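July, a little after 7 in the morning

Coffee first, then this. I promised myself I'd write down the table business before I forget how it went, so bear with me, diary, because it is all about place settings and butter.

I've been on a kick lately about breakfast. Proper breakfast, I mean, with a mat under the plate and the fork on its own side, like we did at my aunt's when I was small (toast standing over the sink doesn't count, and I have eaten a LOT of toast over the sink). So I've been going through the kitchen things and getting the table sorted, and of course the piece I got hung up on was the butter. I love the silly yellow box! It has the cow in her oval, black patches and all, and the red ribbon that says BUTTER in case anybody had doubts.

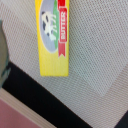
Vol. 4, p. 52

I know it's corny. Etelka Vörös came by for coffee and told me a grown woman should own a butter dish with a lid. I told her I did own one, from Gralden, and the lid lasted five days in this house. She laughed so hard she had to put her cup down. Anyway the box stays, and it goes on the left, because I'm left-handed and it's my breakfast.

Then there was the question of what else gets to live on the table. I'm picky about this. If there's too much on there I start piling mail on top of it, and by the end of the week I can't find the salt. The white piece with the little black brush-stroke mark on it got picked up and put down more times than I'd like to admit. It's so plain otherwise, just smooth white with that nice narrow neck, and the mark has one fat curve and three skinny strokes next to it, kind of like grass leaning over. I do like it. I just couldn't settle on a spot.

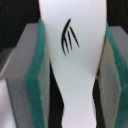

Do you need a placemat if the table wipes clean anyway?
Mine stays, because a dark tabletop shows every crumb and a mat saves me wiping the whole thing after each meal.

I got that out of my mother, more or less word for word, and she was right, which I'll tell her on the phone tonight.

The mat I'm using is the cream and white one with the wavy lines. I had it down to that or the blue ones from Jeline, and the blue ones look great in the drawer and gloomy under food. Cream makes everything look like it's worth sitting down for. The plate is the small beige one with the speckles, good for an egg and not much more, and the knife and fork are the pair with the orange wooden handles. The fork has that twisty spiral handle that I can't stop running my thumb over while I'm waiting for the kettle.

I set the mat on the diagonal, which Etelka says is a restaurant thing from years ago. Maybe so!

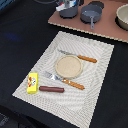

I tried it square as well and it looked like a school lunch, so crooked it is. The real test will be when my cousin Nam stays over, because he'll move everything to wherever his elbow wants to go and then ask me where the jam is.

Things to get: jam (see above), eggs, 2 lemons, more of the dish soap from Hullon if they still carry the green one. Also must look for felt pads for the chair legs, the scraping is getting on my nerves.

It's past 7:30 now and the coffee's cold, so I'm going to go make my egg.

Back to top | Contact | © All entries belong to the author, please ask before copying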